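Preguntas frecuentes sobre el alquiler de vajilla
Julden, menaje para celebraciones
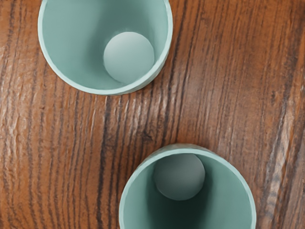 Atendemos pedidos de particulares, asociaciones y empresas de catering. En esta página respondemos a las dudas que más nos llegan por teléfono y por correo.

¿Con cuánta antelación tengo que reservar?
Para pedidos pequeños bastan unos días. En junio se juntan bodas y comuniones, así que conviene reservar en cuanto tenga fecha y lugar.

¿Hay un pedido mínimo?
Sí, 98 euros sin contar el transporte. Si recoge el material en el almacén, no se aplica ningún mínimo.

¿Cuántos comensales pueden cubrir?
Hasta 600 con la misma serie de platos y cubiertos. Para grupos mayores combinamos dos series parecidas y le enviamos antes una propuesta por escrito.

¿Tengo que devolver la vajilla lavada?
No. Retire los restos de comida y coloque cada pieza en su caja. El lavado está incluido en el precio. Los manteles se devuelven secos y sin doblar; si se guardan húmedos aparecen manchas que luego no salen, y en ese caso se cobran.

¿Qué pasa si se rompe algo?
Cada pieza rota o perdida se factura al precio que figura en el albarán. Guarde los trozos grandes, nos sirven para el recuento. Un desconchado pequeño que ya estuviera al recibir el pedido no se cobra si nos avisa el mismo día.

¿Piden fianza?
Sí. Se abona al confirmar la reserva y se devuelve por transferencia cuando hemos revisado las cajas.

¿Puedo cambiar las cantidades después de reservar?
Puede ampliar el pedido mientras haya existencias. Para reducirlo, escriba con al menos dos semanas de margen. Pasado ese plazo se cobra lo reservado.

¿Suben el material a un piso?
La entrega es a pie de calle. Si hay ascensor o montacargas podemos subirlo con un suplemento. Indíquelo en la reserva, no al conductor.

¿Entregan en domingo?
No entregamos ni recogemos en domingo. Si la celebración es ese día, llevamos las cajas el sábado y pasamos a buscarlas el lunes, sin cobrar días extra.

¿Con quién hablo si tengo un problema con una factura?
Con Juraj Kolář, de administración. Tenga a mano el número de pedido.

Última actualización: miércoles, 14 de octubre de 2026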